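The last bus over the pass

The bus from Plirnumari leaves from the yard behind the post office at ten past six in the morning, and in winter that means it leaves in the dark. It goes up the valley, over the pass and down to Varnavden on the far side. In good weather the trip takes a little under four hours. In July, with the windows open and no snow on the road, it can be done in three.

The route has been running in one form or another since there was a road for it to run on. Before the tunnel was dug it was the only way to get from one side to the other without a mule. Now the motorway goes under the mountain and most people take that. The fast coach costs more and has no stops. The old bus has 22 stops, and at several of them there is only a post and a bench.

I rode it four times this winter, twice in each direction. The service is under review again, as it has been every few years, and the regional council will decide in the spring whether to keep paying for it. The subsidy works out at 140 a week for each village on the route. People on the bus knew that figure and brought it up before I did.

Those who use it can be split by the time of day. The first bus carries hospital staff and a few schoolchildren who board after the old quarry. The midday one carries shopping. On the late bus there were never more than 10 of us, and by the top of the pass it was down to two or three.

Waiting is a large part of it. The connection at the lower end is poor, and anyone coming from the coast has most of an hour to fill. The regulars bring something to drink, a newspaper, knitting. There is a café across the road, with a heater by the door, and the woman who runs it will shout when the bus comes round the bend.

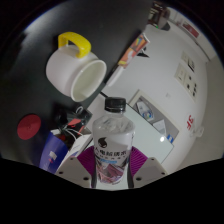
Page last changed: December 15, 2019

The road itself is in better shape than I had been led to expect. The lower part was resurfaced when the sawmill was still open and had lorries going up and down all day. Above the last farm it narrows. There are passing places cut into the bank, and the rule is that whoever is going downhill gives way, though the bus in practice gives way to nothing. Drivers on this route have to do a full winter as the second man before they are allowed to take it alone. One told me that the ice was less trouble than the sheep, which lie on the tarmac at night for the warmth left in it.

At the top there is a stone hut and a sign with the height on it. The bus stops for five minutes whether or not anyone wants to get off. In the old timetable this is marked as a water stop, from the days when the radiators needed filling, and it has never been taken out. People use it to smoke. On a clear morning you can see the lake at Bremano, and beyond it the flat land, usually under mist.

The far side is steeper and drier. The villages are closer together and the houses are built in tight rows against the wind. This is where most of the passengers live. In one place the school has closed, the shop has closed, and the bus is how bread arrives. The driver takes a crate of it from the bakery in Varnavden on the return run and leaves it on a wall. The council's own report lists this under "informal uses", together with parcels, prescriptions and, on one occasion, a goat.

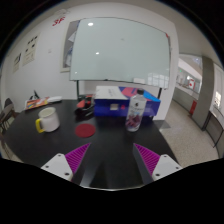 Photo: Pillai

The case against the bus is easy to make. It is old, it burns a lot of fuel and it is late one day in five. The report suggests a car-on-demand scheme in its place, booked by telephone the night before. A trial was held two valleys to the west. It went well enough for hospital visits and badly for nearly everything else. You could not send a parcel with it, and if you missed your slot coming home there was no other car until the morning. Older people disliked having to say where they were going.

There is also the matter of the line being too short to break even and too long to be a town service. It falls between two budgets. The office that pays for school transport says it is a regional route, and the office for regional routes points to the schoolchildren. For some years the gap was covered by a grant for mountain areas, but that has ended.

What the villages want is fairly modest. They would give up the midday run on Saturdays. They would accept a smaller vehicle, as long as it has room for a pushchair and the bread.

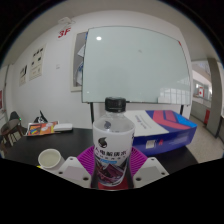 They would not give up the late bus, even though it is the emptiest. Without it, anyone who works a full shift in Plirnumari has to own a car or move. Several families have already moved, and each one that goes makes the next count of passengers look worse.

The next count is due in the second week of February. It is done by hand, by a man with a clipboard who sits behind the driver, and he is to ride for six days. On the far side they are already arranging who will travel on which one.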